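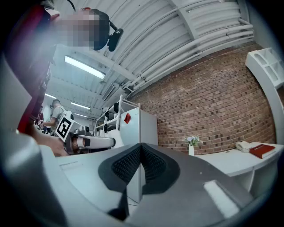
5.3 Failure analysis: the marker that went missing

Figure 4. View from one hand-held gripper during a two-gripper session. The second gripper, at left, carries its black-and-white fiducial marker on top, tilted diagonally.

Of the 700 demonstrations collected for the Palma task set, 114 had to be thrown out. We would like to report an interesting reason. The reason was a tracking fault that had been in our pipeline since December and had been politely writing wrong numbers to disk the whole time.

Each hand-held gripper has its own camera, and the relative pose of the pair is worked out from the marker on the other device (Figure 4). When the marker is lost, the tracker is supposed to flag the gap and leave it blank. The Kusgate build we were running filled the gap with the last good pose and set the confidence value to 1.0. A gripper that had left the view was therefore recorded as hanging perfectly still in midair, and the software had never been more sure of anything.

The loss itself is easy to provoke. The lens is wide and bends straight things badly toward the edges – the brick wall in Figure 4 is a fair sample – and a marker that is both tilted and close to the dark border gives the detector little to work with. Operators who worked with their hands far apart lost it often. Operators who kept their elbows in hardly lost it at all, and for a while we put this down to talent.

The fault came to light on the robot. A policy trained on the full set was run on the Jaltamano two-arm cell, and in 17 of 34 trials the left arm stopped partway through the reach and held its position while the right arm carried on alone. In one of these the right arm closed on the left wrist. The force limit tripped as designed, the cell shut down, and the damage came to one finger pad and the afternoon. Renato Núñez, who was at the stop button, did not get to use it.

Our first three explanations (gripper calibration, network delay and the left arm's elbow joint) were wrong, and the elbow joint was replaced before we found this out. Roxana Chiriac then plotted the recorded left-hand speed against time and found long stretches of exactly zero. Human hands do not do this, even after lunch.

We made two changes. The tracker now writes an empty value when the marker is lost, and any demonstration with a gap longer than half a second is rejected at upload. Retraining on the remaining 586 demonstrations removed the freezing in a repeat of the same 34 trials. Two trials failed for other reasons, both involving a dropped lid, and are covered in Section 5.4. The old elbow joint is in working order and is kept as a spare.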